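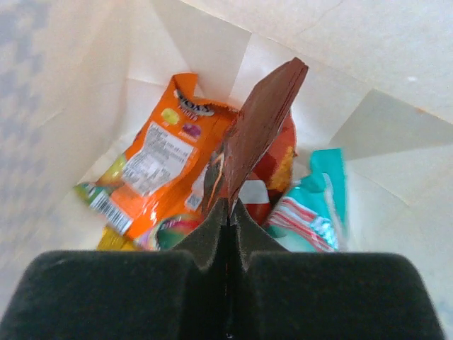
*Bagging station, wrist view: a flat brown item held between the foam fingers, sweets and snacks in the bag.*

Droludov ran its open morning on 26th February. Kiri Pearce took us through the grocery cell, where the arm is scored on 100 picks per shift against a part-time packer. Mean cycle time was given as 12 seconds. Stiff, flat goods are the easy class — crumpled wrappers lying against each other are still the main source of double picks. The item list stands at 128 products.

I asked about shop use. Pearce would not commit to a date before August, and I would not buy one yet.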